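Every few years someone decides our church should put on a festival. I've helped with four, and I'd talk most congregations out of it. If yours won't be talked out of it, what follows is how I'd book the bands for a one-day Christian rock show in a small town.

## Before you call anyone

Ask who is going to come. "The youth" is the usual answer, and in my experience the youth have other plans. At Stendbridge we printed 3000 flyers in May and I still have boxes of them. Get names from five nearby churches and find out if their people would pay for a ticket. 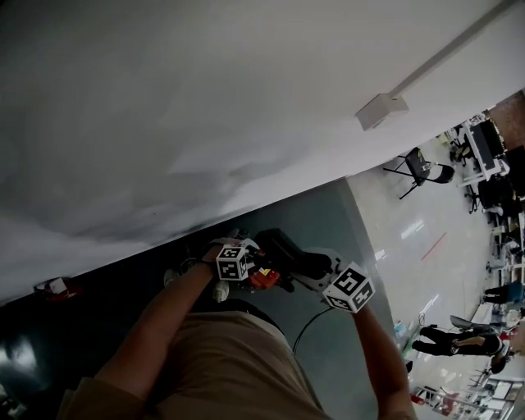
Then set a budget and take a chunk off it. Sound costs more than the bands do, and the quote never includes the person who runs the board.

## Picking the bands

1. Listen to a live recording, start to finish. Studio tracks tell you very little. Avari sent us a gorgeous single and then played to a backing track for most of their set.
2. Read the lyrics. I don't care how loud a band is, but I want to know what they're saying before parents ask me.
3. Ask for the rider in writing. "We're easy" means you'll be out hunting for a bass amp at noon.
4. Call the last place they played. Delyth Beddoe at Farkudcombe warned me that Aaltonen runs long, and she was right.

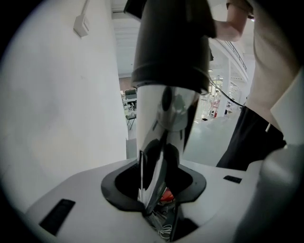

## The schedule

Book 5 bands at most. Leave a real gap between sets, longer than the bands say they need. Put the heaviest act in the late afternoon and check the local noise rules yourself, even if a deacon swears it's fine.

As for an altar call between sets, I have my doubts. Half the crowd is in line for food. If your pastor wants one, give him the slot before the last band and agree on a length.

Last updated November 2024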